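Matching checks on the bias: Ľudovít Vondráček on cutting, grain and the long wait before hemming
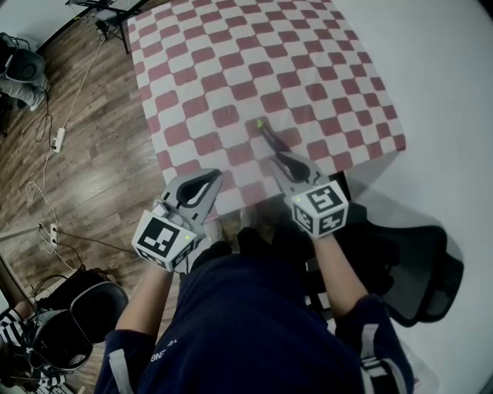 Vondráček drafts patterns for Ustska, a small label that sells paper patterns for children's dresses and skirts. Most of his working day goes to a single problem, which is keeping a check lined up across a seam when the cloth has been turned 45 degrees to the grain.

"People blame the sewing," he says. "I look at the cutting first. If the two panels were laid down separately and one of them was a degree or two off, no amount of pinning will fix it."

His method is to cut everything in a single layer. He cuts the first panel, flips it face down onto the remaining cloth, and moves it until the lines of the check disappear under one another at the seam line. The seam line matters here, and the cut edge does not. Ustska patterns carry a printed stitching line for this purpose, 1.5 cm in from the edge, and he asks sewers to trace it onto the fabric with thread.

"Chalk rubs off by the time you get to the second sleeve. Thread stays."

He is less strict about tools. He uses a rotary cutter on cotton and shears on anything that shifts. For weights he has a box of large steel washers. He does not pin patterns to bias-cut cloth at all, on the grounds that every pin lifts the fabric slightly and the lift shows up later as a ripple.

The pattern he is best known for, number 1571, is a toddler's dress with a gathered bias skirt and a plain bodice. It went through 11 test versions. The early ones had a four-panel skirt, and the testers' complaints were consistent: the side seams hung longer than the center front. He reduced it to two panels, moved the grain line and took 8 mm off the hem curve at each side.

"The cloth drops where it is closest to true bias. You can calculate some of that. The rest you get by hanging it up and measuring."

Hanging time is the subject on which he gets the most mail. The instructions for 1571 call for 40 hours on a hanger before the hem is marked. Sewers in a hurry ask whether overnight will do. In his own tests on a mid-weight cotton, most of the drop had occurred after 20 hours, but the skirt was still moving.

"If it is for a child who will outgrow it by June, overnight is fine. I would still write 40 in the instructions."

He has opinions on thread as well. He tested the same seam in Trolleo polyester and in an ordinary mercerized cotton, and prefers the polyester for bias seams. It gives a little before it breaks. Stitch length is 2.5 mm, with a very slight zigzag, 0.5 mm wide, pressed flat and then open.

Yardage for checks is calculated from the repeat. Ustska's envelope gives the plain-cloth figure and asks the buyer to add one full repeat per main pattern piece. On an uneven check, one that does not mirror from left to right, he recommends a different pattern altogether. Siliņa, a straight-cut pinafore in the same size range, has only two seams that need matching.

His next release, Flilham, is a lined jacket with set-in sleeves. The sleeve can be matched to the body from the front notch down to the hem. Above the notch the ease in the sleeve cap pulls the lines apart, and the instructions will say so.

"Match the front. The back you match if there is cloth left."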